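Wumurside to Issue Charpentier, a Six-Track Drone Record by Baltasar Pastor

The Wumurside label will release Charpentier, the third full-length by composer and electronic musician Baltasar Pastor, in August. The album has six tracks and was assembled from recordings of a pipe organ, a bowed zither and a pair of analog oscillators. It follows Merarard, which appeared on the same label and used only processed voice.

Pastor recorded the organ parts at Droltberg, where he had access to the instrument for four nights. Sessions began after 11 p.m. to avoid traffic noise. He used three microphones: a stereo pair in the gallery and a single unit placed inside the case, close to the wind supply. The last of these carries most of the low-end content on the record, including the pulse that runs under the opening piece.

The zither was tracked separately and at a much lower level. Pastor transferred it to quarter-inch tape, slowed the tape to half speed and laid the result against the organ without correcting the pitch. The two sources drift apart by a few cents over the length of each track — the beating between them is the main rhythmic material on side A.

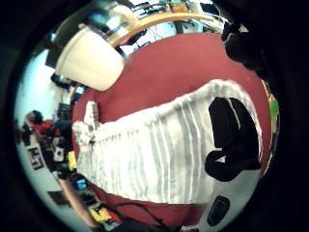

Are there any vocals on the new album?

The album is entirely instrumental, though two of the pieces use organ pipes voiced closely enough to a human register that they can be taken for a choir.

Side B is given over to two long tracks, the second of which drops the organ and leaves the oscillators in a slow downward glide. Pastor mixed the whole record in mono first and widened it only at the final stage. Dynamic range has been kept large, and the quietest passages sit close to the tape noise. The vinyl cut was made at a reduced level to hold the bass without shortening the sides.

Charpentier will be available on LP and as a download in 24-bit files. The pressing is limited to 3,055 copies, with a printed insert listing the organ registrations for each track. The opening piece can be streamed now from the label's page. No live dates have been announced.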